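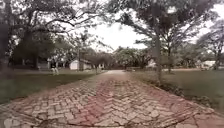 The main walk, herringbone brick with lawn on both sides.

Flalier is hiring a paving and grounds technician for the Clanex site. Hours are 20 per week, starting in November at 7 a.m.

The job is mostly brick repair: lifting sunken pavers, resetting the bed and refilling joints.
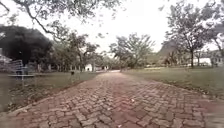 Grounds work takes up the remaining hours. It covers mowing, edging and sweeping - fallen leaves on the bricks are cleared before any joint work begins. Applicants must be able to lift 50 pounds.

Tools and gloves are supplied. 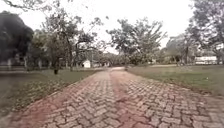 Paving experience is preferred. Send a resume and one reference to Krisztina Fülöp, Grounds Office.

Print | E-mail
Contact | © Flalier | Back to top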